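3. Superficies de trabajo y hábitos de limpieza en la cocina doméstica

Compartido 3 veces · 0 comentarios

3.1. Ámbito del estudio

La encuesta Prollon recogió 1,820 cuestionarios en viviendas urbanas y dedicó un módulo específico a la preparación de bebidas calientes. Según Ñahui, responsable del módulo, esta tarea concentra buena parte de los contactos breves con la encimera — aquellos que los hogares no registran como uso de la cocina. La Figura 1 corresponde a una de las cocinas consideradas, con el hervidor y un platillo sobre una bandeja y la taza a un lado.
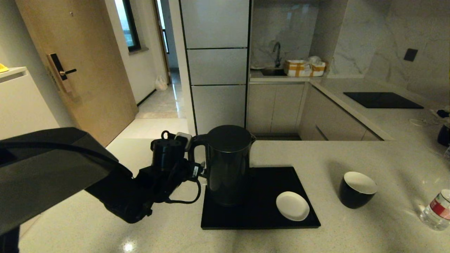
3.2. Materiales

Se distinguieron tres clases de superficie: laminada, cerámica y pétrea. En la última se agruparon la piedra natural y el cuarzo aglomerado, cuyo moteado fino dificulta la detección visual de migas y residuos secos. Los hogares con encimeras de tono claro declararon limpiarlas con mayor frecuencia, si bien la diferencia se reduce al controlar por el número de convivientes.
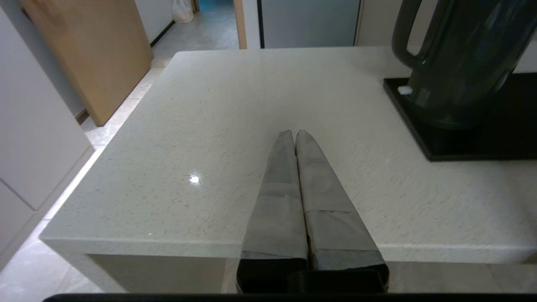

3.3. Procedimiento de muestreo

Las muestras se tomaron con hisopos Sterix en una zona central y en otra próxima al canto frontal, y se conservaron en refrigeración hasta su procesamiento en el laboratorio Iltlow. Se excluyeron las superficies tratadas con lejía esa misma mañana. El umbral de recuento se fijó en 200 unidades formadoras de colonias por placa, y las placas que superaban las 1,000 se repitieron tras dilución.

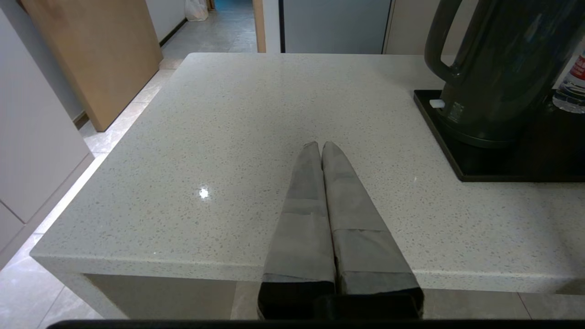

La clasificación de los resultados siguió la escala de Eglītis, con una modificación: los dos niveles inferiores se fusionaron por el escaso número de casos. La campaña de mayo se analizó por separado — el cambio de proveedor de medios de cultivo aconsejaba no combinarla con las anteriores. Los valores por tipo de superficie se presentan en la sección 4.

Este sitio utiliza cookies propias y de terceros. Aceptar · Configurar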